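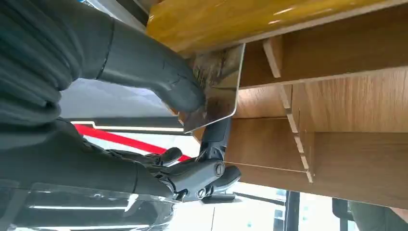 Count me among the unconvinced, and I say that as someone who has now spent most of November doing it. The plan at Skaddale is simple enough. We work the arms by hand, the wrist cameras record everything, and once we have enough goes at a job the learning system is meant to pick it up from us. The current job is a thin shiny plate and a set of wooden shelves, and we have 452 examples of it so far.

I don't doubt the number. I doubt what's in it. There are 2 of us driving, and after a while you can tell whose run you're watching without checking the log. I pinch the plate with one finger on top and one underneath and go in at a slant. My colleague fusses with the angle first. So is Jeva (our name for the model, don't ask) learning to handle a plate, or learning an average of two people's bad habits?

Then there's the plate itself. It's glossy, it has smudges all over it, and it throws back whatever is near it, the fingers included. Puteck, who sold us the labelling software, say more data sorts that out. They would, they charge by the hour of footage.

What I'd like is 6 different plates, a dull one among them, and a morning with the blinds down. I've asked. Meanwhile the target for the month has gone up again and I'm back on the arms at half past eight.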